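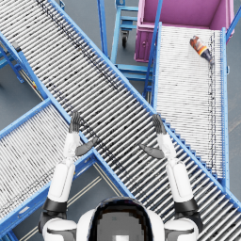

Fig. 3. Roller conveyor, seen from overhead.

Section 5: Setting up your Kivgate label printer

I've put together more of these printers than I care to admit, so I'm writing this the way I'd talk you through it at the bench. Set aside a quiet half hour and clear yourself a decent bit of counter. The Kivgate wants to sit flat, and it'll let you know (loudly!) if it doesn't.

Before you start

You'll need the printer, the power brick, the gray USB cable and one roll of Drundach labels. Other rolls fit too, but the core has to be the wide kind. I once spent a whole morning fighting a narrow one and I don't recommend it.

CAUTION: Leave the power brick unplugged until step 5. The print head warms up fast and the spot you'll be reaching past is right next to it.

Loading the roll

1. Press both side latches and lift the lid until it clicks. If it drops back down, you haven't gone far enough.

2. Pull out the orange shipping foam. There are two pieces, and the one everybody misses is tucked behind the roller.

3. Slide the roll onto the spindle with the labels feeding from the top. Spin it with a finger – it should turn freely.

4. Bring the edge guides in until they just touch the paper. Don't squeeze! Tight guides make the labels wander, and you'll get addresses printed on a slant.

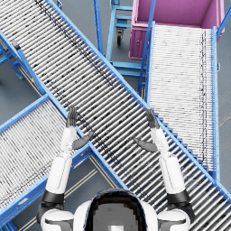

5. Close the lid, plug in the power brick and hold the feed button until the light goes green. The printer will spit out a few blank labels while it works out where the gaps are. Let it finish.

NOTE: If the light blinks amber, open the lid, check the guides again and repeat step 5. Still amber after that? Go to Error 231 below.

Connecting to your computer

1. Install the Gusholm driver first, then plug in the USB cable. Doing it the other way round gives you a generic printer that only does full-page sheets, and getting rid of it is a pain.

2. Pick your label size from the list. The Debnath shipping format is the one I use for parcels, and it leaves a nice margin for the return address.

3. Print a test label and look at the barcode. Fuzzy bars mean the darkness is too high, so take it down a notch and try again.

Error 231

The printer can't find the label gap. Nine times out of ten there's a scrap of backing paper on the sensor, the little black window under the roll. Turn the power off, wipe the window with a dry cloth and reload. I do mine every March whether it needs it or not.

Cleaning the print head is covered in the next section.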